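Ticket 129: Green patterned sweater will not stay folded
Queue: Laundry and Linens, Fallow house
Opened by: Armelle Bodin
Assigned to: Harish Rajput
Priority: Low (raised to Medium by reporter, lowered again by assignee)
Status: Pending reporter

Armelle Bodin
The green sweater in the hall closet comes undone on the shelf. I fold it, I shut the door, and by evening one arm is hanging over the towels. Every other sweater in the stack behaves. Please advise.

Harish Rajput
Thanks for reporting. Which fold are you using, and have you tried folding it again?

Armelle Bodin
Arms behind, then thirds. I have folded it again 7 times. I did not enjoy being asked.

Harish Rajput
Noted. Tried to reproduce on the bed with the Plullon cardigan as a control. Cardigan fine after 24 hours. Green sweater let go of its left sleeve before lunch. Confirmed, not user error.

Things ruled out so far:
Shelf slope. Put a marble on it and the marble stayed put.
Closet door draft. Taped the gap, same result.
The Yadav cedar blocks. Removed them, and now the closet smells like a closet.

Armelle Bodin
Could it be the cuffs? The sleeves seem to win every argument with the body.

Harish Rajput
Possible. The knit is springy and the sleeves are long. Next test is to lay it face down, bring both sleeves straight down the back instead of crossing them, then fold the hem up to the collar. Do it on a table. The bed is too soft and the hem creeps.

Attachment added 4/17/20

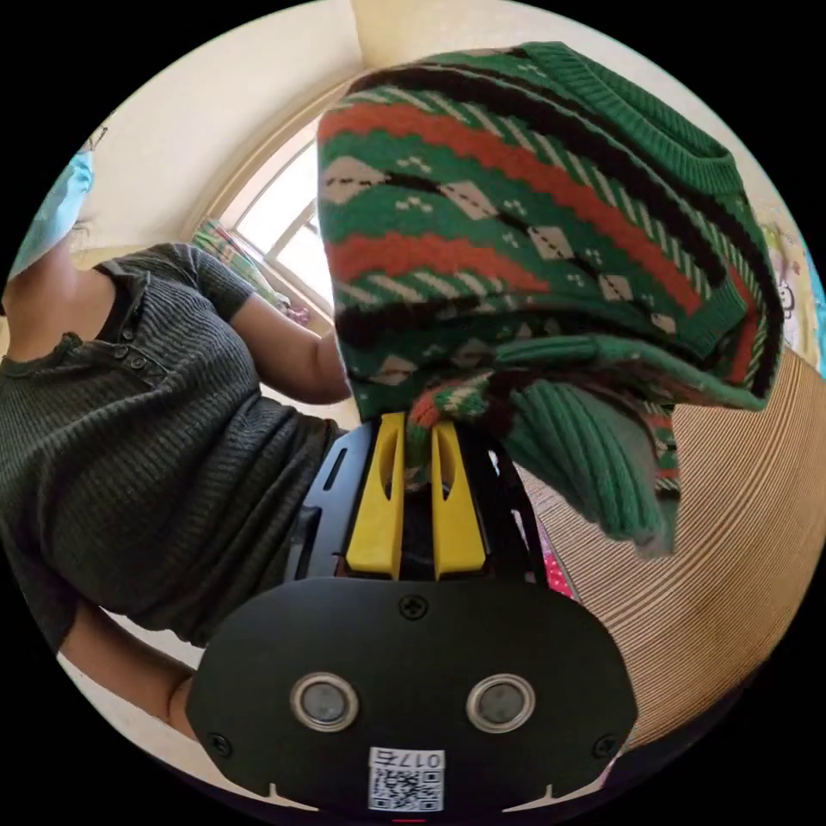 Sweater bunched up, cuff hanging down on the right, pattern tangled in the lower folds.

Armelle Bodin
So that is a no on the folding, then.

Harish Rajput
That is the "before" state. Straight-sleeve fold is on the shelf now, second from the bottom, with the gray pullover on top for weight. Please don't check it every hour. Opening the door is a variable.

Armelle Bodin
Checked it. Holding. One cuff is thinking about it.

Harish Rajput
Setting to Pending. If the cuff goes, we roll it and put it in the drawer with the scarves.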